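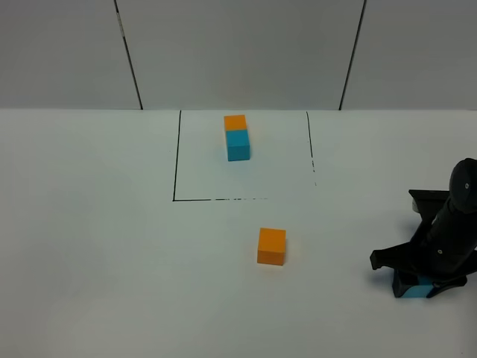
1/ Desk clutter and the people selling you the cure

I read the whole Ciltcombe "clear surface" guide so you don't have to. It's 78 pages. The main finding is that you should put things away.

2/ The claim that gets shared everywhere is that an empty desk makes you faster. Faster at what? The guide never says. The footnote goes to a survey by Mukier, and Mukier sells drawers.

3/ I looked up the survey. 1107 people were asked whether they felt more productive after tidying. Of course they said yes. I feel more productive after buying a pen.

4/ Feeling productive and getting the work done are separate things and you can measure the second one. Count the invoices sent, the pages edited, whatever your job makes. The survey didn't do that.

5/ Then there's the marked-zone idea, where you draw a box on the desk and only the current task goes inside. Fine. I tried it in June. My current task is usually bigger than the box.

6/ Someone will reply that I did it wrong. Maybe! But if a method only works when it's done right, and "right" is defined as "it worked," I'm not sure what we're testing.

7/ The Palaniappan planner at least admits it's a planner. You write stuff down, you cross it off. It costs too much and the paper is thin, but it doesn't promise me a new brain.

8/ What I'd want to see before believing any of this: two groups doing the same work, one with messy desks and one with clean ones, and somebody with nothing to sell doing the checking. Run it for three months, too. Anyone can keep a desk clear for a week.

9/ Before you ask, yes, my desk is a mess. Birkau sent out a newsletter on 2nd September saying a messy desk is a sign of creativity. I don't believe that one either, and it had even less behind it.

10/ If you like a clean desk, have a clean desk. I like one too, on the days I get around to it. Just don't pay for the 78 pages. The library has a copy and the hold list is short.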